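Personal Lines Insurance II
Handout 7: Property claims – valuation, deductibles and coinsurance
Instructor: Nurhan Kırmızıgül
Handed out Wednesday, February 18, 2026

Read before class: the Gökçe specimen policy, Conditions section. Bring the specimen with you. The quiz on Handout 6 will be returned at the end of the session.

1. Where this fits

Last session covered what a homeowner's policy insures and which causes of loss are excluded. Assume now that the loss is covered. The remaining question is how much the insurer pays. Three parts of the policy decide this: the valuation clause, the deductible and the insurance-to-value condition. The limit applies on top of all of them.

2. Valuation

Replacement cost (RC) is the cost to repair or replace the damaged property with property of like kind and quality, at current prices, with no deduction for age or wear.

Actual cash value (ACV) is commonly measured as replacement cost less depreciation. Some states use fair market value or a broader test that weighs all relevant evidence. Check the state before applying the formula.

ACV = RC – depreciation
Straight-line depreciation = RC x (age / expected life)

Worked case A. A carpet has an expected life of ten years and is four years old. Replacement cost is $3,000.
Depreciation = 3,000 x 4/10 = 1,200
ACV = 3,000 – 1,200 = 1,800

Many RC policies pay ACV first and hold back the depreciation until the work is done. The amount held back is called recoverable depreciation. In case A it is $1,200. If the owner never replaces the carpet, the claim stays at ACV. The policy will state a time limit for claiming the balance.

3. Deductible

A flat deductible is a fixed dollar amount per loss. A percentage deductible, common for wind and hail, is usually a percentage of the dwelling limit and is not based on the size of the loss. Students get this wrong every term. With a dwelling limit of $200,000 and a 2 percent wind deductible, the owner bears $4,000 whether the roof damage is $5,000 or $50,000.

The deductible is normally taken once per loss, even where the building and the contents are both damaged. Separate causes on separate days are separate losses.

4. Insurance to value

Most dwelling forms pay full replacement cost on the building only if the limit carried is at least 80 percent of the building's replacement cost at the time of loss. Below that, the insurer pays the larger of the ACV of the damaged part and the proportion given by:

Payment = (limit carried / limit required) x loss

Forms differ on whether the deductible comes off before or after the fraction is applied. In this course, apply the fraction first and then subtract the deductible, unless the question quotes other wording.

Worked case B. The Narstead house.
Replacement cost of building: $250,000
Limit required (80 percent): $200,000
Limit carried: $150,000
Kitchen fire, replacement cost of repairs: $40,000
ACV of the damaged part: $26,000
Deductible: $1,000

Fraction = 150,000 / 200,000 = 0.75
0.75 x 40,000 = 30,000
30,000 is more than 26,000, so use 30,000
Payment = 30,000 – 1,000 = 29,000

The owner bears $11,000, of which $10,000 comes from being underinsured. Land value is left out of the replacement cost. Market price is also left out, and the two can be far apart in either direction.
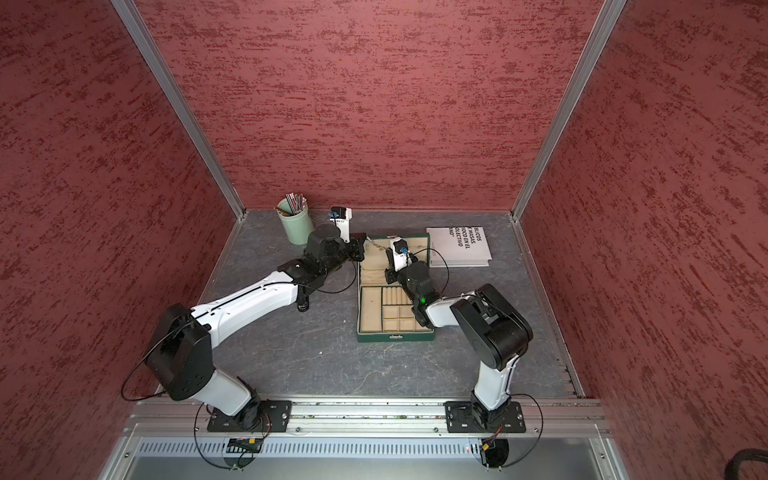 Figure 1. Two robot arms mounted on an aluminum rail.

5. Proof of loss

The owner must give prompt notice, protect the property from further damage, and send a signed, sworn proof of loss if the insurer asks for one. Reasonable costs of temporary repairs are generally recoverable, so receipts matter. An inventory should list each item with its age, quantity and replacement cost.

6. Problems for next session

(a) Rework case B with a limit carried of $180,000.
(b) Rework case B with an ACV of $33,000. Which figure controls?
(c) A covered loss to contents has an RC of $3,054 and recoverable depreciation of $73. The flat deductible is $500. State the first payment and the balance due after replacement.
(d) Find the time limit for recoverable depreciation in the Gökçe specimen and cite the paragraph.

Show the formula and each step. Hand in one copy per pair to Orhun Altıntaş before class. Questions on section 4 go to Soon-im Ji in the tutorial.

Next: Handout 8, Liability coverage and the duty to defend.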